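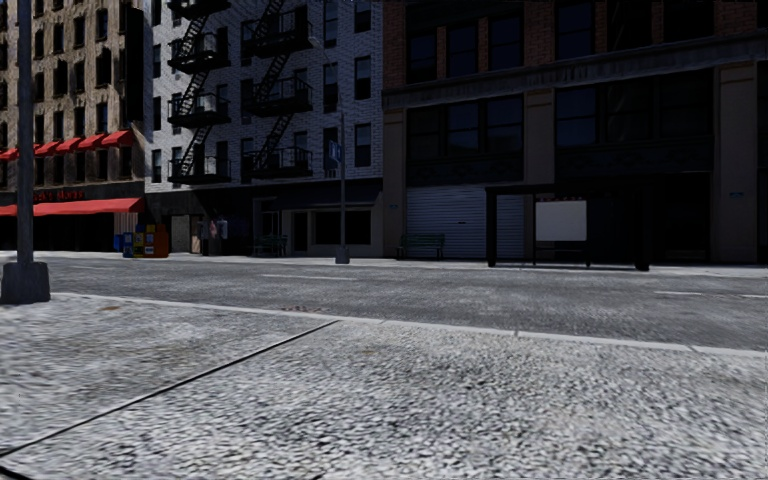

4.2 Curb detection in the simulated street

Search this site Go
6 min read

The planner of Vamia needs to know where the sidewalk ends before it can choose a foot path or a road path. In our earlier version, the height map alone made this decision. This was too weak, as a low curb gives only a small step in the depth data and the filter often removed it as noise. We therefore added a second input, the colour class of the ground, and we join both inputs in one cost grid with 40 cells on each side.

Figure 3. Two views from the simulated city block. Top: near sidewalk, curb and roadway, with buildings across the street. Bottom: crosswalk stripes leading to a sidewalk with a rounded corner.

The cost of a cell grows when the two inputs do not agree. Joint lines in the concrete were the main source of trouble during tuning. The colour network of Lapointe and Molefe, trained on 3,000 rendered views, sometimes gave such a line the curb label, and the planner then stopped in front of it.
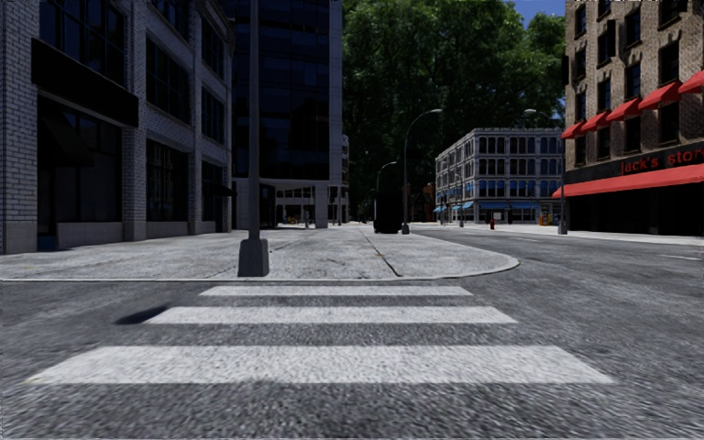

To reduce this error we ask for a height change of at least 9 cm along the whole line before the curb label is kept. With this rule the planner finished 74 of the test routes without a false stop. Routes that pass a lamp post close to the curb remain difficult, and we treat them separately in Section 4.3. The same settings were used for all routes, and no value was changed by hand between runs.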